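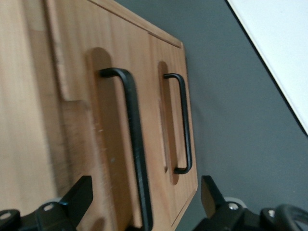 Drawer cabinet in light wood, straight grain.

Grant Reports / Collections & Access

Interim report to the Clindholm Fund
Wandico Valley Survey Maps: Cataloging and Digitization
Reporting period: second half-year, ending in May

1. Status

The project is on schedule for cataloging and behind schedule for scanning. The collection at Lesenard comprises 816 sheets, mostly field surveys, drainage plans and parcel maps of the Wandico valley. All sheets now have an inventory number and a brief catalog record. Full records, with scale, surveyor, date range and place index, are complete for the parcel maps and the drainage plans. The field surveys remain at the brief level and will be upgraded in the next period.

Scanning was delayed by six weeks. The first batch returned by Tjoa, the scanning contractor, showed a color shift along the short edge of the larger sheets. The batch was rejected and rescanned at the contractor's expense. The second version passed inspection.

2. Condition survey

Every sheet was examined on both sides and graded on a four-step scale. Grade 1 sheets can be handled and scanned as they are. Grade 2 sheets need surface cleaning only. Grade 3 sheets have tears or losses that must be stabilized before scanning, and grade 4 sheets cannot be unrolled safely.

A total of 123 sheets were placed in grade 3 and 16 in grade 4. The grade 3 figure is higher than the estimate in the application, which was based on a sample drawn from the flat-stored part of the collection. The rolled sheets were underrepresented in that sample. Most of the damage is edge tearing from earlier handling. Old pressure-sensitive tape is present on many of the parcel maps and has stained the paper below it. Removal of the tape is outside the scope of this grant, and the affected sheets will be scanned with the tape in place.

The grade 4 sheets are drawn on tracing cloth or on thin paper lined with fabric. A humidification test on one sheet was stopped when the ink began to feather. We do not propose further treatment until a conservator has identified the ink.

3. Storage

Flat storage has been reorganized by sheet size in place of the former arrangement by donor. The donor arrangement is preserved in the catalog as a separate field. Acidic folders have been replaced for the parcel maps. Folders for the drainage plans are on order in the next size up, as the supplied stock was slightly short of the longest sheets.

Relative humidity in the map room was logged throughout the period. Readings were within the target band except during one week in spring when the air handling unit was shut down for a filter fault. No change in condition was found when a sample of sheets was checked afterward.

4. Catalog and place index

The place index was the most time-consuming part of the work. Stream and road names on the older surveys differ from current usage, and several names were applied to more than one feature. Each variant is recorded as written and linked to a single preferred form. Where the feature could not be identified with confidence, the link is left blank and the record is flagged.

Georeferencing was tested on a small set of drainage plans. Plans with at least four identifiable control points gave acceptable results. Plans showing only field boundaries did not, and will be published as plain images.

5. Budget

Spending on staff time is in line with the approved budget. Spending on scanning is below budget because invoices for the rejected batch were withdrawn. Spending on folders and interleaving is above budget. We request permission to move up to $200 from travel to supplies. No change to the total award is requested.

6. Deviations from the work plan

Two changes are reported. First, public access to the images will open in stages, starting with the parcel maps, for which demand is greatest. Second, the planned reading-room terminal has been dropped. Visitors can use the existing catalog computer, and a second machine would duplicate it.

7. Work for the next period

- Complete full catalog records for the field surveys.
- Stabilize the grade 3 sheets, beginning with those already requested by readers.
- Send the remaining grade 1 and grade 2 sheets to Tjoa in two shipments.
- Obtain a conservator's written opinion on the tracing cloth.
- Publish the parcel map images with the place index.

The reading room will stay closed on Tuesday mornings while sheets are being prepared for shipment. The inspection log for the rescanned batch and the revised budget table are supplied separately.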